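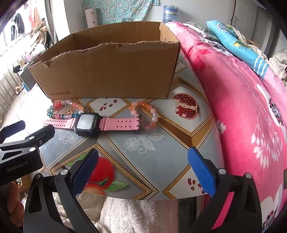 Two beaded bracelets and a watch with a pink band, the kind of small personal items covered by the new scheme.

Drukico opens lost property service for Andley bus passengers

Andley, 9 September 2022

Passengers who leave belongings on buses in Andley will be able to report and collect them through a single service run by Drukico, the company has announced. It replaces the separate arrangements kept by each bus depot and covers every route in the town, including the school services and the late buses to Fumon Road.

Until now, a passenger who lost something had to know which depot the bus belonged to and telephone during office hours. Items found on a route shared by both operators could end up at either site. Under the new arrangement, drivers and cleaners hand everything in at the end of the shift, and it is taken to a counter at Bhattacharjee House, next to the bus station, by noon on the following working day.

The counter is open from 8am to 6pm on weekdays and from 9am to 1pm on Saturdays. Reports can be made there in person, by telephone or through the Drukico website. There is no charge for making a report. A handling fee of £2 applies when an item is collected, and this is waived for children under 16 and for anyone holding a concessionary pass.

A trial was held over the spring and early summer on the town's northern routes. In that time staff logged roughly 1000 items. Gloves, umbrellas and single earphones made up much of the total, but a large share was jewellery, watches and other things worn on the wrist. These were among the hardest to return, as few carried a name and many owners did not know where they had lost them.

"People ring up about a phone within the hour," said Quang Kim, operations manager at Drukico. "With a bracelet they may not notice until bedtime, and then they think of the shops or the office before they think of the bus. We would ask people to report it to us anyway, even if they are not sure. It takes a couple of minutes and the report stays open."

Small items will now be bagged separately and logged with a short written record giving the colour, the material where it is known, the route number and the time they were handed in. Details will not be published. Anyone claiming an item will be asked to describe it, and staff will look for a match against the log. For watches and phones, owners may also be asked to unlock the device or show proof of purchase.

Kanako Yoshida, who leads the passenger services team, said the matching process had been changed after comments made during the trial.

"The old form asked for a serial number, and a lot of people gave up at that point," she said. "Hardly anyone has the serial number of a watch to hand. The new form asks what it looks like and roughly when you travelled. If we need more than that we will phone you."

Items will be kept for 100 days. Perishable food will be disposed of on the day it is found, and medicines will be passed to a pharmacy for safe disposal. Passports, driving licences and bank cards will be returned to the issuing body if they have not been claimed within a week. Cash is recorded by two members of staff and held in a safe.

At the end of the holding period, unclaimed goods in fair condition will be sold, and the proceeds will go to the Andley community transport fund, which pays for door-to-door journeys for residents who cannot use ordinary buses. The first sale will be held at Bhattacharjee House in November and will include items left over from the trial. Phones, tablets and smartwatches will be wiped before sale, and any that cannot be wiped will be recycled.

Drukico has also fitted new notices on 200 buses, placed beside the front doors and on the upper deck stairs, giving the telephone number for the service. Drivers have been asked to check seats and luggage racks at the end of each journey where the timetable allows. They will not be able to hold a bus while a search is made, and passengers are asked not to stop a driver who is in service.

Large items such as pushchairs and folded bicycles will remain at the depot where they were handed in, as there is limited storage at the counter. Passengers should still report these through the central service and will be told where to go. Collection from a depot is by appointment only.

Anyone who lost an item before the new service opened can make a report in the usual way. The depots have passed on their existing records, although some entries are brief and Drukico advises giving as full a description as possible.

Someone else may collect an item on the owner's behalf with a signed note and the report number. Items can be posted to UK addresses at the owner's expense.

Notes to editors

Drukico runs passenger services, ticket offices and waiting rooms for bus operators in Andley and the surrounding villages.

Interviews with Quang Kim and Kanako Yoshida can be arranged through the Drukico press office, which is open on weekdays from 9am to 5pm.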